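About Malcombe

Hi, I'm Themba Pretorius, and Malcombe is my company. We help small businesses and schools figure out what to buy when they want a robot arm, what it's going to cost them all in, and (my favorite part) what they can happily leave off the order. We don't build robots and we don't take a commission from people who do. You pay us for the advice and that's it!

I got into this from the wrong end. I used to run purchasing for a bakery supplier called Hurby, and I signed off on an arm that looked like a bargain. Then came the mounting, the guarding, the spare fingers, the training days, and an electrician who had to come back twice. By March we'd spent 3751 dollars on things that weren't on the original quote, and I was the one explaining it upstairs. I started keeping a spreadsheet of everything I'd missed. That spreadsheet is still what we open on the first morning of every job, though it's a lot longer now.

These days most projects start on a screen. Before you put down a deposit we set up a room in simulation, drop in the arm you're thinking about and give it ordinary things to pick up. Reach is the big one. People fall in love with a model from the brochure and then find out it needs a different bench, or a taller base, or a gripper that costs nearly as much as a used car.

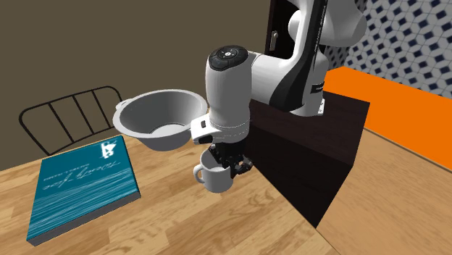 Simulated pick test: two-fingered gripper lowered at a white mug.

A simulation won't tell you everything, and I'll say so on the first call. It's cheap to change your mind in one, though, and that's the stage where I want you changing it. Move the base, swap the gripper, try a smaller arm, sleep on it.

After that we write the budget. You get 2 versions, one for the setup you asked for and one for the cheapest setup I think would do the job, with service and replacement parts carried through year two. Our planning template is named Otska, and clients keep it when we're done. Please do scribble all over it.

We've worked through roughly 100 equipment plans so far, from a one-room pottery studio to Kļaviņa, a family packaging firm that ended up postponing its purchase for a year and spending the money on better shelving. I was thrilled with that one, by the way, and so were they.

If you've got a quote sitting in your inbox and a funny feeling about it, send it over. I read new quotes every Monday with a large coffee, and the first look is free.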